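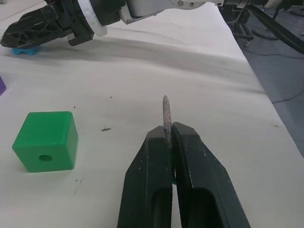
One gripper with a thin rod, one green cube with a hole in it. Remember this for later in the thread.

Right, a thread, as three of you have now asked me whether we'll have a robot putting the washing away by Christmas. I do odd bits of testing write-ups for Gradbridge and I've got Opinions. 2025-10-23, so you can all laugh at me when I'm wrong.

Short version: no. Long version: bits of yes, in funny places.

Look at the sort of thing people who work on this care about. Cubes, pegs, holes, bits of cable. My sister thought it was toddler toys. Well, yes! A toddler spends ages getting a peg into a hole and we all clap, and a plug into a socket is the same job with more swearing.

Holding a rod upright is the easy half. Then you've got to know which way it's leaning in your "hand", and where the hole is, and what to do when it catches on the rim and jams. You do that with a key in the dark, half asleep. You've got fingertips that feel everything and a wrist that gives a bit.

And the cloth! Wrinkles are murder. A cube on a hard flat worktop sits level, a cube on a ruck in a tablecloth tips a degree or two and now your hole's pointing somewhere else. Every kitchen table I've ever owned has been worse than that one.

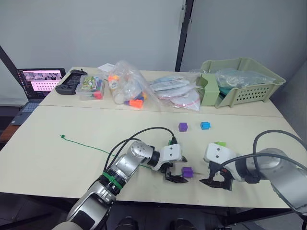 Two arms, cubes down one end, everybody's stuff down the other. Purple one on the left has a pin sticking out of it.

Why two arms? Try opening a jar with one hand. Try doing up a zip. Nearly every chore I can think of is one hand holding still while the other fusses about, and the holding still is a proper job in itself.

The back of that table is my actual test, by the way. Never mind the cubes – could it tidy up the rest? Crumpled clear bag with bottles in, another clear bag lying flat, a basket with yet another bag folded up in it. See-through, floppy, shiny. I'd put that years behind the cubes.

Shop floor's a different story. Catterall (they pack spares, I went round in March) have an arm doing one carton size, all shift, 1,796 cartons the day I visited. Brilliant at it. Somebody swapped the tape for a slightly glossier one and it sulked for the whole afternoon.

That's the bit that gets lost in the videos. Doing a thing 1,000 times when everything's in the same place is sorted, pretty much. Doing it five times in five different kitchens isn't.
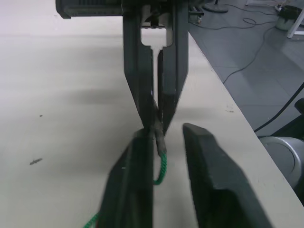 Green braided cable, two grippers, and me holding my breath.

Cable is my favourite because it's washing in miniature. A cube stays the shape it was when you looked at it. A cable has a new shape every time you touch it, and so does a sock, and don't get me started on fitted sheets.

Passing it from one gripper to the other is the nervy part. Let go too early and it's on the table, grip too late and you're both tugging. I do this with my other half and a duvet cover every week and we've had almost 200 goes at it by now, still rubbish.

So, my guesses. Loading identical parts: here already. Plugging in a known cable on a known panel: soon, I'd put money on it. Emptying a dishwasher: slowly, with breakages. Folding whatever's in my laundry pile: ask me again in five years.

Someone's bound to bring up the Mirnier demo with the towels. Nice towels! All the same size though, weren't they. I'd like to see it meet a toddler's dungarees.

Anyway the Gakgate lot are doing an open evening and I'm going to take a duvet cover along. Will report back.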